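6/12/26
By Yatziri Bañuelos

This site uses cookies. By continuing to read, you accept their use.

Readers of the Wallard pages have asked how fruit and vegetables should be set out on a plain white table. The method described below has been followed since September and remains in force.

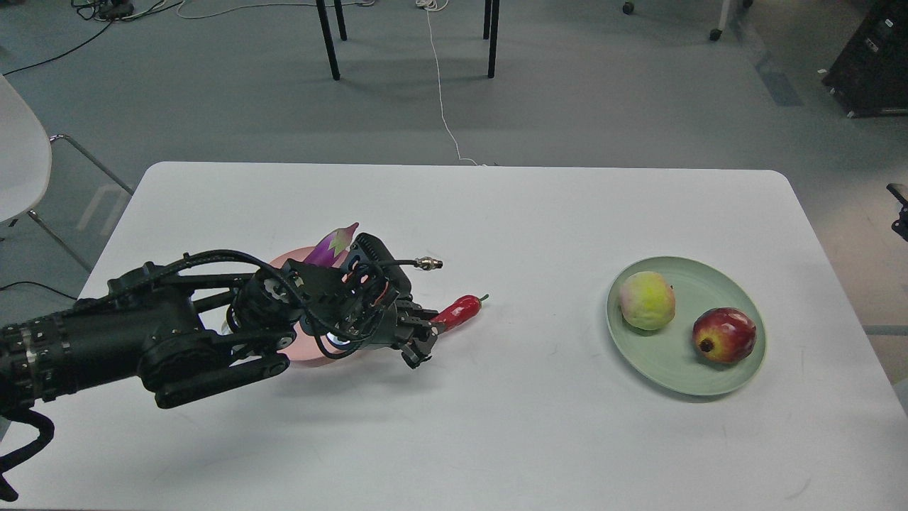

Colour is the first matter to be settled, and it should be settled before any plate leaves the cupboard. Strong shades are best given a quiet background. A pale green plate serves well under a red pomegranate, and the same plate will take a softer yellow-green fruit beside it. The pink plate is reserved for the aubergine – a pairing first proposed at Cuautle and since adopted without objection.

Long vegetables may also be laid directly on the table. In such cases they should lie side by side, with a little white left between them. It is permissible to leave one plate bare. 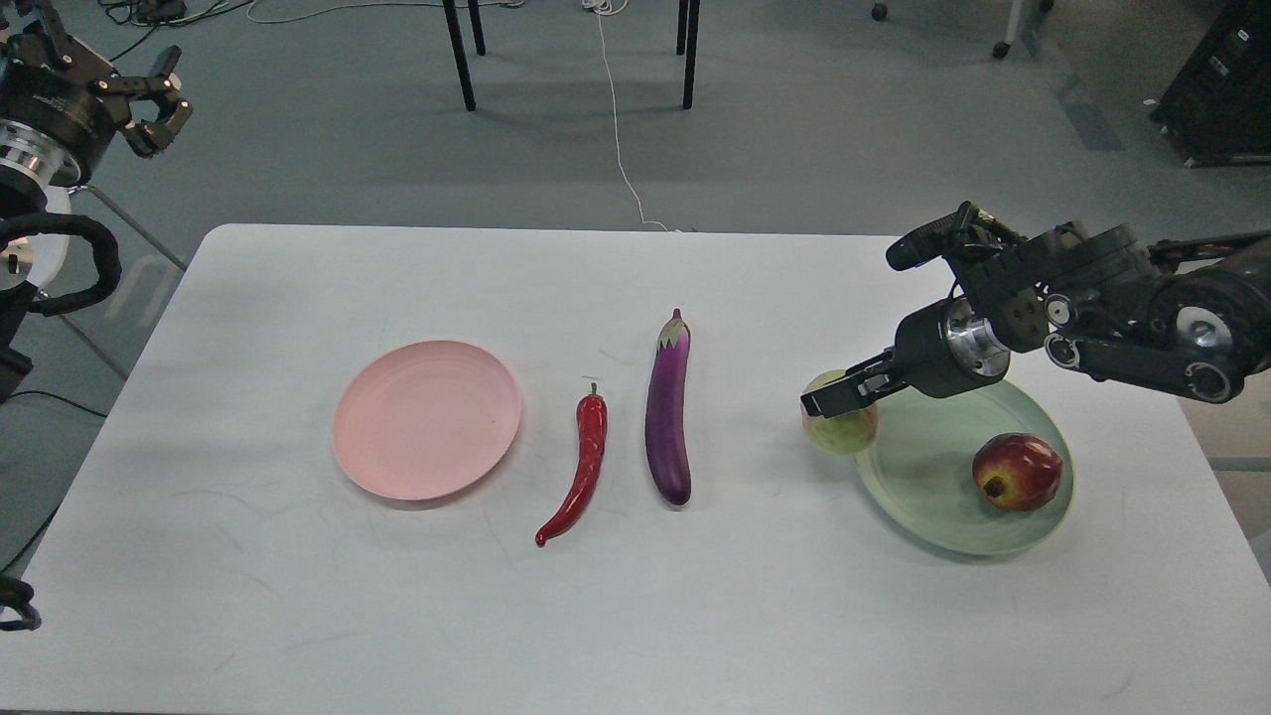
Chilli and aubergine side by side, with the pink plate left empty.

Correspondence on the choice of plates is welcome and will be answered in order of receipt.

56 shares | 4 comments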